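Tuesday, bench notes, left unit (015)

Picking up from the last entry. Yellow fingers are on the left unit and it is back together. Radomir reprinted the pair because the old ones had a hairline crack at the root of the slot. Same file, slower first layers, 60 percent infill. Both fit the black mount without filing. The top screw went in clean. The side one needed two tries and I don't trust the thread, so check it before every session until we put an insert in.

Jaw travel: closes fully, opens to the stop. Slight drag in the last bit of opening. I put it down to the mount slot and left it alone.

Tried it on the bed with the pillow and the clothes. The quilt with the 福 characters is on. Cloth is what we want this pair to be good at, so no point testing on blocks again. Things to watch on the pillow: the case is rumpled, and a fold is an easier target than a flat seam. Come in along the fold, close, lift a little, wait, then move. If you close while still moving, the tips skate. 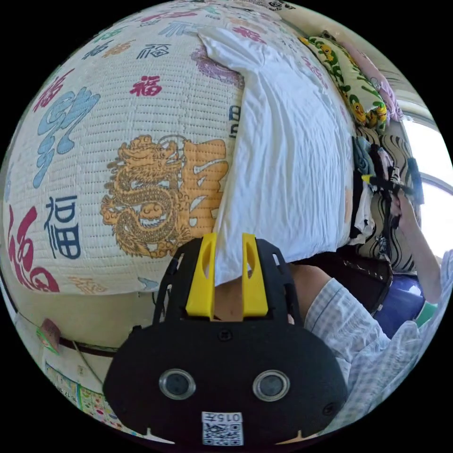 Fingers, what to change

Slot in the upper part of the finger stays. Tímea asked if we could close it up for stiffness. I would rather keep the flex, and the crack was at the root, so closing the top does nothing for it. More fillet at the root instead. She is going to redraw that corner and send it to Radomir before he starts the next plate.

Tip pads: we have the thin rubber from Hordiienko and the softer sheet from Viltton. Hordiienko holds its shape but slides on cotton. Viltton grips better and peels at the corners. Glue is probably the problem with the Viltton one. Ntombi has a contact cement she uses on shoes and will bring it in. Cut the pads 2 mm short of the tip edge so the corner isn't the first thing to touch.

T-shirt notes. Spread it flat, collar toward the pillow end, and work from the edge. Tips go down onto the cloth with the jaws open, light pressure, then close. Too much pressure and you pinch the quilt as well and the whole bed comes with it. Yi-an's habit is to tilt the unit a little toward the wrist before closing. I copied it and it feels better, but I have no numbers to back that up, so treat it as a preference. 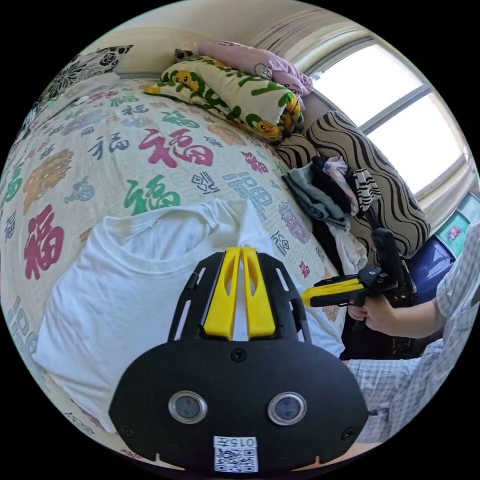

Weight is the other complaint. On the kitchen scale the unit reads 342 g without the cable. Fine for a short go, tiring when you hold it out over the middle of the bed. The rear housing could lose some wall, but the lens openings need the support, so I would start with the handle. Albane thinks a thicker grip would help more than a lighter one. Her hands are smaller than mine and she still wants it thicker, so print one and see.

Logging: the Odach script saved everything but the folder names came out in the wrong order again. Fixed by hand. The sort treats the run number as text. Yi-an knows the line to change. Clip 145 has a bad start, skip it when we go through them.

Left over:
- thread insert for the side screw
- root fillet, new STL from Tímea
- pads with Ntombi's cement, one finger each type
- thicker handle, print overnight on the Histon machine if it is free
- ask Radomir how much yellow is left on the spool, I would guess enough for another pair and a spare

Label on the left unit is still good, scans first time. Don't wipe it with alcohol, the ink on the old one went that way.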